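# Ranger l'atelier (et surtout les bacs, les câbles et tout ce qui traîne)

Mise à jour d'octobre 2025, avec vos remarques sur les rallonges.
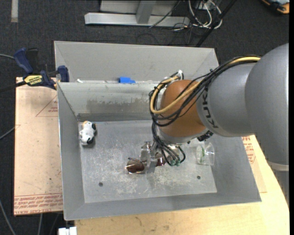
*Bac métallique gris, câbles noirs et câble jaune.*

Bon, je m'y remets. La première version de cette page datait de février, je l'avais écrite un soir de mauvaise humeur après avoir cherché une clé Allen de 5 pendant tout un après-midi. Depuis, j'ai changé pas mal de choses chez moi, j'ai reçu des courriers (merci !), et j'ai jeté trois boîtes de vis que je gardais depuis mon premier appartement. Je mets donc tout à plat, dans le désordre, comme ça vient.

Pour situer : mon atelier, c'est la moitié d'un garage, avec un établi contre le mur du fond, une étagère bancale que j'ai fini par visser, et la chaudière dans un coin. On y bricole, on y répare des vélos, on y stocke les confitures. Si vous avez une grande pièce chauffée et bien éclairée, tant mieux pour vous, mais la plupart de ces trucs servent quand même.

## Les bacs

J'ai longtemps tout mis dans des caisses en plastique à couvercle, empilées. Erreur ! Celle dont on a besoin est toujours en dessous, et au bout de deux semaines on pose les affaires sur le couvercle de la pile au lieu de les ranger dedans. Maintenant je n'utilise que des bacs ouverts, une seule couche par étagère. On voit ce qu'il y a, on attrape, on remet.

Quelques habitudes que j'ai prises :

- Le métal pour ce qui est lourd ou gras (chaînes, vieux outils, pièces de vélo), le plastique pour le reste.
- Un fond de carton ondulé dans les bacs à pièces grasses. Je le change quand il fait peur.
- Jamais de bac profond pour les petites choses. Si je dois fouiller avec le bras, je renonce et je rachète.
- Une étiquette sur la face avant, écrite gros, au marqueur sur du ruban de masquage. Les jolies étiquettes imprimées, je ne les ai jamais refaites quand le contenu changeait.

Pour nettoyer un bac en métal qui a servi à la mécanique, je gratte d'abord à la spatule en plastique, puis sciure de bois, je frotte avec un vieux gant, et je vide. La sciure boit presque tout. Ensuite seulement, eau chaude et savon noir, et on essuie tout de suite, sinon ça pique de rouille dans les angles. Si c'est déjà piqué : laine d'acier fine, un peu d'huile, chiffon. Dix minutes et on n'en parle plus.

Ah, et le vinaigre blanc sur le galvanisé, non. Je l'ai fait. Le bac est devenu tout terne avec des coulures, et il est resté comme ça.

## Les petites vis, cette plaie

Ma voisine Lutfa Miah a une méthode que j'ai adoptée en bougonnant : elle ne trie pas. Elle a un bocal « vis à bois », un bocal « le reste », et une assiette plate pour verser dedans quand elle cherche. Quand elle a fini, elle plie une feuille de papier en gouttière et reverse. Moi qui avais un casier à tiroirs avec les diamètres de 3 à 8, je dois reconnaître que je trouve plus vite chez elle que chez moi.

J'ai gardé quand même un tri pour les choses dont je me sers chaque semaine : les vis de 4 × 40, les chevilles de 6, les rondelles larges. Le reste est allé au bocal.

Pour récupérer les vis tombées dans l'herbe ou dans les copeaux, un aimant dans un sac plastique retourné. On passe, ça colle au sac, on retourne le sac et tout tombe dedans. Si vous mettez l'aimant nu, vous passerez la soirée à en décoller la limaille.

## Câbles et rallonges

C'est la partie qui m'a valu le plus de courrier. J'avais écrit en février qu'il fallait enrouler les rallonges autour du coude, et là, avalanche. Vous aviez raison. Autour du coude, on tord le câble à chaque tour, et au bout d'un an il fait des nœuds tout seul dès qu'on le pose par terre.

Ce que je fais maintenant, c'est la boucle alternée : une boucle normale, une boucle retournée, et ainsi de suite. On tient le câble dans la main gauche, on amène la première boucle avec le pouce vers l'extérieur, la deuxième en tournant le poignet vers l'intérieur. Les cinq premières minutes c'est ridicule. Après, la main le fait sans vous, et le câble se déroule à plat quand on le lance.

Sewwandi Jayawardena m'a écrit pour ajouter ceci, que je recopie : « Ne serrez jamais le lien autour du câble comme un garrot, laissez-le jouer, et fixez le lien à une seule extrémité pour ne pas le perdre. » Elle utilise des bandes de velcro coupées dans un rouleau au mètre. J'en ai acheté un rouleau de 20 mètres et j'en mets partout depuis, même sur les sacs de farine.

Pour les câbles qui restent en place (la lampe de l'établi, le chargeur de la visseuse), laissez toujours une boucle de mou près de ce qui bouge. Ma lampe articulée a rendu l'âme parce que j'avais tendu le fil bien proprement au ras du bras. C'était très joli et ça tirait sur le domino à chaque mouvement.

Et les couleurs ! Un bout de ruban de couleur à chaque extrémité, côté prise et côté appareil. Jaune pour l'éclairage, rouge pour ce qu'on ne débranche pas (le congélateur, chez moi, et je ne vous raconte pas pourquoi j'y tiens). Trente secondes par câble.

Une rallonge sur touret se déroule entièrement avant de brancher un radiateur ou une grosse machine dessus, même pour cinq minutes. Enroulée, elle chauffe. Et une gaine fendue ne se répare pas au chatterton : on coupe, on refait un raccord correct ou on jette.

## L'établi lui-même

J'ai essayé toutes les finitions. Le vernis s'écaille, la peinture colle aux pots, la cire glisse. Je suis revenue à l'huile de lin, deux couches fines par an, essuyées au bout de vingt minutes. Attention aux chiffons : étalez-les dehors, à plat, jusqu'à ce qu'ils soient secs et raides, avant de les mettre à la poubelle. En boule, imbibés, ils peuvent prendre feu tout seuls, et ce n'est pas une légende.

Pour les taches de colle à bois sèche, ciseau à bois tenu presque à plat, biseau vers le bas. Pour la colle cyano, acétone au coton-tige, fenêtre ouverte. Pour la résine de pin sur les mains : de l'huile de cuisine, puis le savon. Le savon seul ne fait rien du tout, il étale.

Je garde aussi une plaque de contreplaqué fin posée par-dessus, que je retourne pour les travaux sales et que je remplace quand elle est morte. Yhon Cáceres, qui m'a appris à affûter, trouve que c'est une hérésie, un établi doit vivre, etc. Le sien est magnifique et plein de trous de perceuse.

## Affûter sans y passer la journée

Justement. Je n'affûte plus « quand il faut », je repasse chaque ciseau après usage, dix allers-retours sur une pierre fine et c'est tout. Avant, je laissais tout s'émousser et je bloquais un dimanche par trimestre, que je détestais.

Mon matériel : une pierre à 1000, une à 3000, un morceau de cuir collé sur une chute de bois avec un peu de pâte à polir. Pour dresser les pierres, du papier abrasif à l'eau sur une vitre épaisse. Tracez des croisillons au crayon sur la pierre, frottez, et quand les traits ont tous disparu elle est plate.

Pour les couteaux de cuisine, même chose mais sans le gabarit. On garde l'angle à l'œil, on va doucement, et on teste sur une tomate un peu mûre. Pas sur l'ongle, s'il vous plaît.

## La rouille, l'humidité, la chaudière

Un garage, ça condense. J'ai longtemps mis des bols de gros sel, qu'on oublie et qui débordent. Ce qui a vraiment changé les choses chez moi :

1. Décoller les étagères du mur de quelques centimètres.
2. Ne plus rien poser directement sur la dalle, même « juste pour ce soir ».
3. Une goutte d'huile de camélia sur un chiffon, rangé dans le tiroir des outils, et un coup dessus avant de refermer.
4. Des craies de tableau dans la boîte à forets. Je les fais sécher au four éteint, après le gâteau.

Pour une pièce vraiment rouillée, le bain d'acide citrique marche bien : une cuillère à soupe bombée par litre d'eau tiède, quelques heures, on brosse, on rince, on sèche au sèche-cheveux et on huile dans la foulée. Ne laissez pas toute une nuit, j'ai rendu mate une belle équerre comme ça. Et ne mettez dedans ni aluminium ni zinc.

## Les produits, les pots, les bidons

Tout reste dans son bidon d'origine. Jamais dans une bouteille d'eau, jamais dans un bocal de confiture, encore moins quand on range les confitures à côté comme moi ! J'écris la date d'ouverture sur le bouchon.

Pour qu'un pot de peinture entamé tienne : on essuie la rainure, un film plastique sous le couvercle, et on ferme au maillet en caoutchouc avec une cale de bois pour ne pas gondoler le bord. Un trait au marqueur à l'extérieur pour le niveau qui reste, avec le nom de la pièce. « Couloir haut » est bien plus utile que la référence, même si je note les deux.

Les pinceaux qu'on reprend demain : film alimentaire bien serré, au frigo si c'est de l'acrylique. Prévenez la maisonnée.

## Vos questions en vrac

**Comment marquer ses outils quand on prête beaucoup ?** Une bague de vernis à ongles sur le manche. J'ai choisi un orange affreux, tout le monde sait d'où ça vient et tout revient.

**Et les chutes de bois ?** Une seule caisse. Quand elle est pleine, je dois en sortir une pour en mettre une autre. Tout ce qui est plus court que ma main part au poêle, sauf le chêne, pour lequel je triche.

**Un tapis devant l'établi ?** Oui, oui et oui. Mes genoux vous le confirment, et les ciseaux qui tombent aussi. Prenez-le en mousse épaisse, à bords biseautés, et secouez-le dehors.

**Comment enlever l'odeur d'essence d'un chiffon ?** Je ne le fais pas. Il sèche dehors à plat, loin de la maison, et il part à la déchetterie avec le reste des produits.

Ladi Shehu me demande aussi comment je range les serre-joints. Mal. Ils sont accrochés à une vieille barre de penderie et il faut en enlever trois pour en attraper un. Si vous avez mieux, écrivez-moi, je l'ajouterai à la prochaine mise à jour — avec le chapitre sur les colles, que je promets depuis février.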